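How to Run a Robot Open Day Without Losing the Room

We have now opened the Ruvon workshop to the public 2 years running. The first year, we showed people slides. The second year we showed them a robot setting a table, and they stayed. Most of what follows was learned in the first year.

Pick a chore, not a feature. Visitors do not care about repeatability. They care a great deal about cutlery, a subject on which every one of them is an expert. Our demo, which Gilang Yeoh named Bukesetti and refuses to explain, has two arms, a napkin and some utensils to put on it. A man who had slept through my talk on calibration came up afterward to argue about which side the fork goes on.

Before the doors open:

Tape a line on the floor, then move it back a foot. They will lean.
Run the whole routine twice with the room lights set the way they will be during the visit. December sun through a side window once ruined a very good morning.
Tie down every cable. Check the ties. Ask someone who didn't do the tying to check them again.
Put the spare forks somewhere you can reach without crossing the line.

Start with the spoon and napkin. Let people get comfortable, then bring both arms in on the fork and stop talking. I cannot stress the second part enough. The room goes quiet at this point by itself, and no remark of mine has ever improved it. 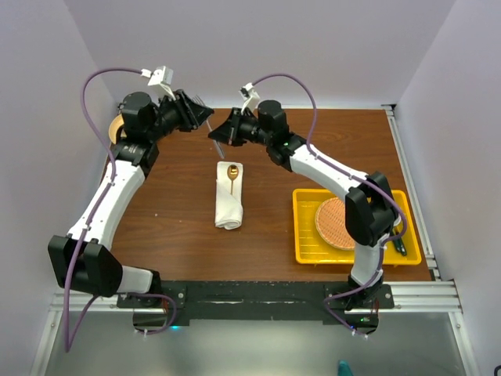
Both grippers at the fork, with the spoon already on its napkin.

When it drops something, and it will, say "it dropped it" and reset. Sunita Alcantara, who ran the afternoon sessions, timed our resets and found that the slow part was me apologizing. Keep the stop button in your hand the whole time, including while you are pointing at things.

Leave ten minutes for questions. You will be asked if it can do dishes. Have an answer ready. Ours is "no."

Hand out the feedback cards before the last run, while people still want something from you. We printed 340 and got 269 back, a few of them about the robot. The rest were about parking. Next time we'll put up a sign at the Rolus gate.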